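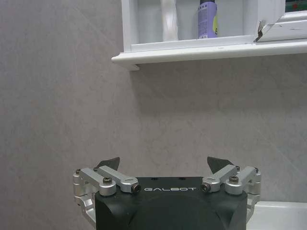 **Staged reach learning** is a method for teaching a robot to pick up household objects from narrow places such as shelves, window ledges and cabinets. It was proposed by Skarphéðinn Brynjólfsdóttir and Nabila Lumenta at the Hesine laboratory, and the first report on it is dated 4/20/22. In the literature the method is also called the Clullov method, after the test apartment where it was developed.

## Principle

The method divides a grasp into 2 stages, which are learned separately. In the first stage the robot brings its hand to a waiting position in front of the object, with the fingers open. In the second stage it moves forward and closes the fingers. Each stage has its own policy, and the change from one to the other is decided by a small classifier which looks only at the wrist view. 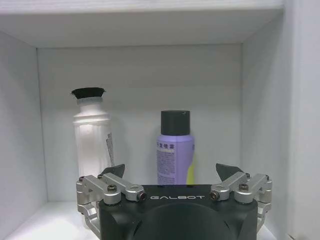
The waiting position is the central idea of the method. It must be close enough that the target lies between the fingertips in the wrist view, as with a purple bottle between two open pads, but a neighbor such as a taller white bottle on the left should still be visible. In this way the second stage can learn to keep distance from objects which it must not touch. The lower part of the target is often hidden behind the gripper, and for this reason the classifier is trained mostly on caps and shoulders of bottles.

## Results

The authors collected 2,000 demonstrations by remote control, mostly in a bathroom setting. 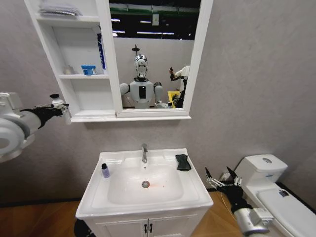 Of these, 48 were kept apart for checking the classifier. In the final test of 100 grasps, the staged version dropped fewer objects than a single policy trained on the same data. The difference was largest for light plastic bottles and small for boxes.

## Limitations

Mirrors remain a difficulty, because the robot's own reflection can appear in the head view. A later version, released in June, uses only the wrist view in the second stage.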